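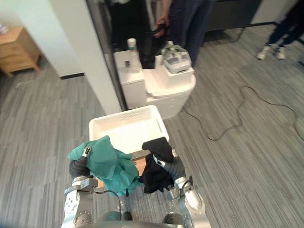
The Cullinane Street laundry drive is back for another season, and we could not be happier to tell you that Skernthorpe neighbors have already signed up to wash, dry and fold for families who are short on time, money or a working machine. It began with one household and a few bags left on a porch, and last August it handled 184 loads (goodness, what a month that was!). Sorting still happens wherever there is a bit of floor to spare, and in plenty of homes that means the bathroom, with a white plastic basket set down in front of the toilet and the colors going in by the handful, a teal-green piece here and a black one there. Nearly 800 pounds of clothing and bedding came through the drive last year, and every bit of it was sorted by hand.

Philomena Buckley has looked after the pickup list from the beginning, and she would like everyone to know that bags should be tied and labeled with a last name before they go out on the step. "I love you all, but I can't tell one gray sock from another," she told us over a very welcome cup of tea.

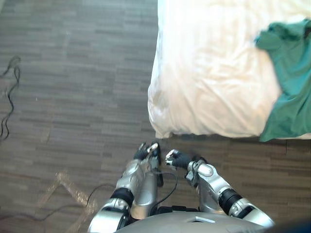 New this year is help with beds, which several of our older neighbors had asked for, bless them, as a full-size cover is a lot to wrestle with alone. Helpers will come in pairs, strip the bed, and bring everything back clean within 3 days. A big white duvet like the one spread here, puffy at the corner and hanging nearly to the floor, counts as one load all by itself, and please do check on top for stray things like that teal-green cloth draped over the foot end before you bundle it all up. Pickups start at 6 in the evening, and sign-up sheets are at the Mado bakery counter, next to the rolls.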